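Chapter 4
Reading the Forecast Before You Leave the Dock

Every sailing course tells you to check the forecast. Few of them tell you how often the forecast is wrong, or wrong in ways that matter to a small boat. This chapter starts from doubt.

Take the passage from Zarport to Gresov, 22 nautical miles along an open coast. The printed forecast covers an area of 3,000 square miles and gives one wind for all of it. Your boat will meet something else. Wind bends around headlands, dies under cliffs and picks up again in the gaps. A skipper who plans on "southwest 11 knots" is planning on an average.
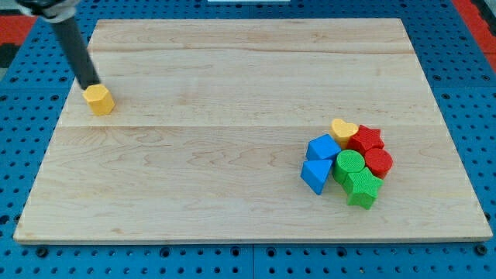 Figure 4.1. A yellow hexagonal block on a light wooden board, with the tip of a dark gray rod at its top.

Apps are no cure. The crew of the sloop Ara kept a log of 488 hourly readings one June and set them beside two popular wind models. The models agreed with each other far more often than either agreed with the log. Two sources that draw on the same data should count as one.

Local advice needs the same care. "It always drops at sunset" may be true in Qian Bay and useless a few miles north. Ask when the speaker last sailed there, and in what.

Before you read Section 4.1, write down the last forecast you trusted and what the wind did that day.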